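Dreltetti Folding Set – data card

Version 2, dated 2021-02-01
Prepared by Janaína Frota and Shigeru Hosoda
Questions and corrections: Fermín Maldonado

What is in the set

Dreltetti is a collection of short recordings about folding clothes on a table. It has 200 recordings. Each one is made with everyday garments, mostly shirts, in plain bright colors. We chose clothes that people really wear, so many of them have soft collars and old creases, and they do not lie flat by themselves.

The place is always prepared in the same way. There is a white work surface with white walls on three sides, and a white plastic basket with small square holes stands in the far left corner. Garments that wait for their turn can lie at the back, on the right side. The garment being folded is in the middle.

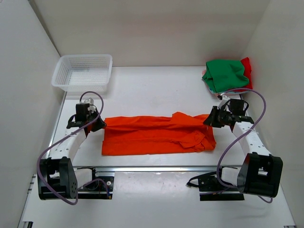 We do not iron the clothes before a recording. In the first version we did this, and the folding looked too easy. Now each garment is shaken once and put down by hand, and the collar may stay bunched if it falls so. Please keep this in mind when you compare the two versions.

How the garments are listed

The file garments.csv has one line for each garment. The columns are name, color, kind, size and notes. The color is the word that Osvaldo Bastos used when he wrote the list, so "orange" and "red" are his decision, and two shirts with the same word can look a little different. The size is taken from the label when the label is still readable – in other cases the field stays blank.

A fold is marked "good" when the sleeves are inside, the edges meet, and the garment can be lifted without opening. It is marked "fair" if one of these is missing. All other folds are marked "open". Two people gave the marks separately, and where they did not agree we kept both.

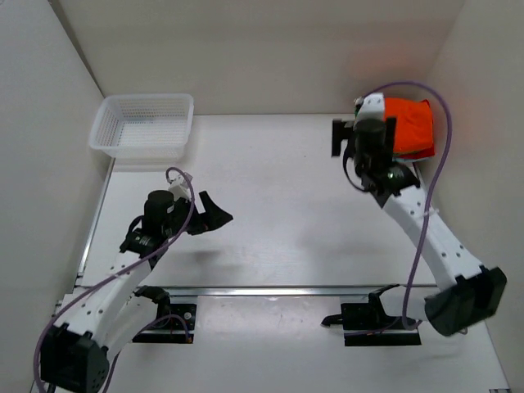 Known problems

White and very pale garments are difficult to see on the surface. We left them in, but they have the note "pale" and you may want to filter them.

Strong colors give a weak reflection on the walls. Do not use the wall color to correct the garment color.

In 8 recordings the name of the garment is wrong. They are listed in errata.txt, and we will repair them in May.

The basket is not always in exactly the same position. If your work needs its place, measure it again for each recording.

Use and thanks

You may use the set for study and teaching. If you publish something with it, please write the name Dreltetti and the version number. The clothes were given by Farnstead, and we thank them for this.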